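家事ロボットって、もう台所の片付けくらいできますか?
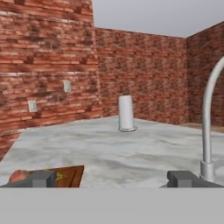

家庭用のロボットは今の時点で、料理の後片付けを一人で最後までやれますか?
まだ無理です。決まった物を決まった場所へ動かす程度ならこなす機種もありますが、毎日散らかり方が変わる台所を任せきりにできるものは、普通の家で買える値段では出ていません。

投稿者:ねぎま 10月29日

共働きで、夕飯のあとの台所が毎日しんどいです。食洗機はあり。残るのはまな板を洗う、野菜くずを捨てる、台を拭く、このへん。7月に職場の人からVekeroという会社の腕型のやつを勧められて、気になってます。予算は出せても知れてます。買った人、仕事で触ってる人、いませんか。床はロボット掃除機で満足してるので台の上の話でお願いします。

piyo_maru

無理でしょ。うちの掃除機なんか靴下で毎回止まるし。あと5年待ち。食洗機を大きいのに替えたほうが早いとおもう。

Kevser Kırmızıgül

惣菜工場の設備担当です。うちはUrncombeの腕を2台、トレー並べと箱詰めに使ってます。家庭用は専門外なので、そのつもりで読んでください。

工場で動くのは、物の置き場所も向きも人間が先に決めてあるから。トレーが少しずれただけで止まります。導入の最初の週は止まった記録が70件、ほとんどが「つかみ損ね」でした。今はだいぶ減りましたが、品目が変わるたびに調整し直し。

作業ごとの感触だと、
・丸い野菜をつかむ → できる。ただ大きさがばらばらだと落とす
・まな板を持ち上げる → 薄くて台にぴったりなので苦手。立てて置けば多少まし
・葉っぱの切れ端を拾う → かなり苦手。うちでは今も手作業
・キッチンペーパーを一枚ちぎる → 見本市でLemholmの実演を見ました。ロールごと倒してました
・蛇口まわりを拭く → 形が入り組んでて、拭き残しが出まくる
・平らな台を拭く → 物をどけてあれば、わりといける

つまり「物をどける」を誰がやるのか、で話が止まるんですよね。シミュレーションの中ではうまくいくのに、本物の台所に持ってくるとだめ、というのもよく聞きます。

値段は、うちで取った見積もりだと腕の先の交換部品だけで1,455ユーロ、本体と設置は桁が違います。Vekeroは触ったことないので何とも。買うなら、自分ちのまな板を持ち込んで試させてくれる店にしたほうがいいです。動画だけで決めるのはやめといた方がいいいです。

ふきのとう

便乗ですみません、Pirasの卓上拭き取り機つかってます。台の上を勝手に走って拭くだけのやつ。物があるとよけるので、よけた所はそのまま残ります。まな板の下とか当然そのまま。結局先に自分で片付けるので、楽になったのは最後のひと拭きだけでした。音はけっこうします、夜だと気になるかも。水タンクが小さくて途中で足すのが面倒。うちは返品せずに使ってますけど、人に勧めるかというと微妙なとこ。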